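Skurnine hand-demonstration work, progress report no. 3
To: Pimentel program office
From: Brestov, demonstration group
Period covered: March and April

Short version first, because I know these get read on phones. Collection is behind where we said, labeling is ahead, first policy trained, results mixed. No change to the budget ask. One decision needed from you, see the end.

Where we are on numbers

Target for the full phase is 2,000 accepted demonstrations. At the end of April we have 359 recorded by hand and 343 accepted after review. The 16 rejects are mostly hands leaving the view of the head camera at the moment of a grasp, plus a few where the two hands' tracks got swapped when the wrists crossed. Swaps can be repaired by hand but it takes longer than recording a fresh one so we stopped repairing.

Rate is the problem. Setup took most of March (calibration, new head mount, the first one slipped). April was the first real month. We expect May to be a good deal better, the people recording have settled into it and we are no longer changing the instructions every other morning.

Task family now running: first aid box. Reasons we picked it over the tool drawer you saw in the proposal:

Lift-out tray needs one hand to hold and the other to work, so both arms matter.
Mixed objects. Rolls, bottles, packets. Some roll away if you set them down badly.
Clear lid, which depth sensing hates. We wanted that in early and not as a surprise in the last month.
Cheap to replace when something gets crushed.

Each recording is one person, bare hands, head camera, no gloves or markers. The person gets a one-line goal and nothing about which hand to use. We had scripted hand choice in the first week and it made everybody move like they were reading a recipe, so that went.

Steadying with the left while the right goes down to the table is now the most common pattern in the box set and we did not ask for it. The robot side needs exactly this, the box is light and skates if you push on one corner.

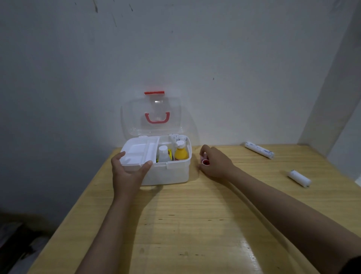

Why record bare hands when the robot has grippers?
It is faster to collect and people move naturally, so we get the order of steps and the two-hand coordination cheaply, then use a smaller set of remote-control recordings to teach the grip itself.

Remote control side

Both follower arms are up. The leader arms were sticky in the second joint until the middle of April, turned out to be a cable clamp, fixed. Operators work in 30 minute blocks, then swap. We tried longer and the last third of every block was junk, hesitations everywhere, drops. Shorter blocks cost us some changeover time and it's worth it.

Remote recordings are not in the 343. We keep them in a separate count and will report them from next period, once the review checklist for them is signed off. Didn't want to mix the two and then have to unpick it in front of you.

Known trouble with remote control on this task:

Tray lift. Operators cannot feel when the tray comes free of the rim so they over-lift. Trying a light vibration cue on the leader handle, first version is bolted on, no results yet.
Thin packets. Very slow to pick up flat. May drop them from the remote set and keep them in the hand set only.
Lag. Fine in the lab, noticable from the second building. We are only recording from the lab for now.

Review and labeling

Going well. Each hand demonstration gets cut into steps (reach, grasp, move, place, release, plus hold for the other hand). Two reviewers, separate passes, then we compare. Most disagreement is over where a hold begins. A hand can rest on a thing for a good while before it is holding it, and the two reviewers had different habits. We wrote a rule: hold starts at the first frame where the other hand touches something that would move the box or tray. Not perfect, but everyone applies it the same way, and the disagreements dropped off after that.

The tray is the hard case for this rule. One hand on it, the other down in the compartment among the bottles, and the label has to say what each is doing at that instant without guessing ahead. 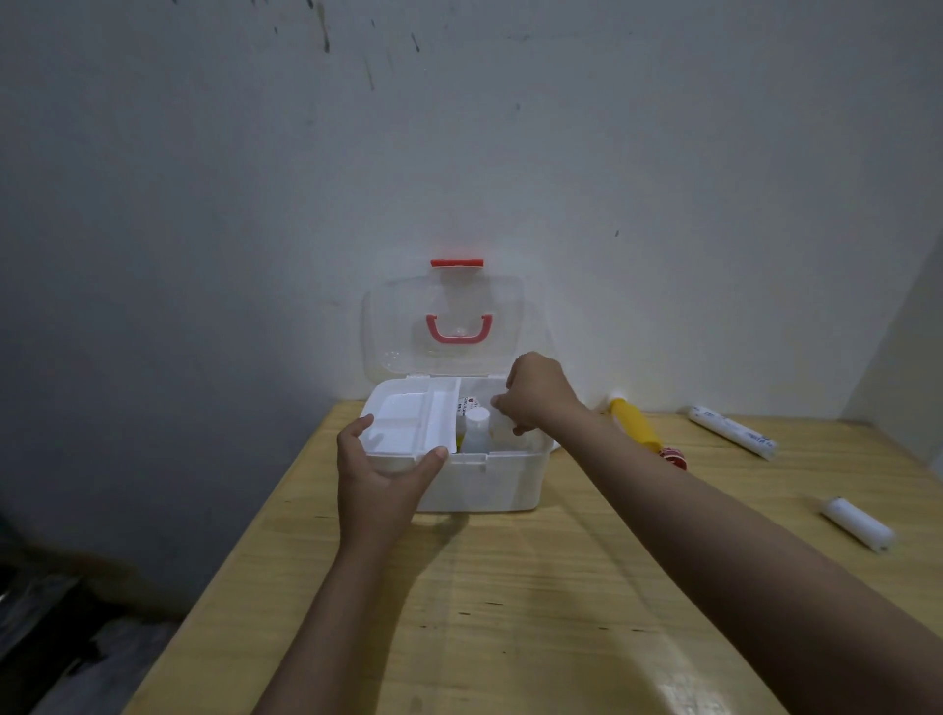 Hand demonstration, first aid box task: left hand on the removable tray, right hand in the deep compartment.

Ferkby hand tracker: we moved to the new release at the start of April. Better on fingertips, worse when a finger goes behind the tray edge, it tends to straighten a curled finger. We run both versions on anything with the tray and keep the old output for those segments. Ugly but works. Have told Ferkby, sent clips, they have acknowledged.

First policy

Trained on the hand set as it stood in mid April plus a small amount of remote data. Ran it on the real arms over two afternoons. What we saw:

Reaching for the right object: good. Picks a sensible target nearly every time.
Two-hand timing: better than expected. It waits for the steadying arm before pulling.
Rolls on their sides: okay if the long axis faces the arm, poor otherwise. Pushes them.
Upright bottles packed close together: poor. Knocks the neighbor.
Lid: it will not close the lid. Goes to where the lid would be if it was flat. Almost certainly the clear plastic.

I'm not giving a success percentage this time. Too few runs and we changed the start layout halfway through, so any figure would be nonsense. Next report will have a proper test with fixed layouts, same ones each week.

What we changed becuase of this: recorders now shift the starting positions of loose items between takes, and the box itself moves a little. It had been sitting in nearly the same place against the wall in too much of the April data. Should have caught that sooner.

Spending

On plan overall. Slightly under on people (late start), slightly over on parts (second head mount, leader arm repair, a lot of bandage). Nothing that needs a transfer between lines. Full sheet goes seperately through the Pimentel portal as usual.

Risks

Reaching 2,000 in the phase as written. Possible at the May rate we are hoping for, not possible at the April rate. Will know by mid June.
Tracker. If the curled finger issue isn't fixed we keep double processing, costs machine time, not people.
Same table, same wall. We want a second location in the data before we train again. A room is lined up at Brestov, needs lights.

Next period

Second location recording by end of May.
Fixed-layout test, weekly.
Remote set review checklist final, counts reported.
Lid-only recordings, short ones, open and close, lots of them.
Vibration cue on the tray lift, keep or bin.

Decision needed

Do short lid-only recordings count toward the 2,000? Our view is they should count, but at a lower weight, or be capped. They are quick and we don't want to be seen padding the total with them. The agreement says "complete task demonstrations" and doesn't define complete. Please let us know before the end of May so the recording schedule can be set. If there's no answer by then we will record them anyway and log them separately.

Site visit: mornings are best, the arms are in use for training runs after 2 p.m.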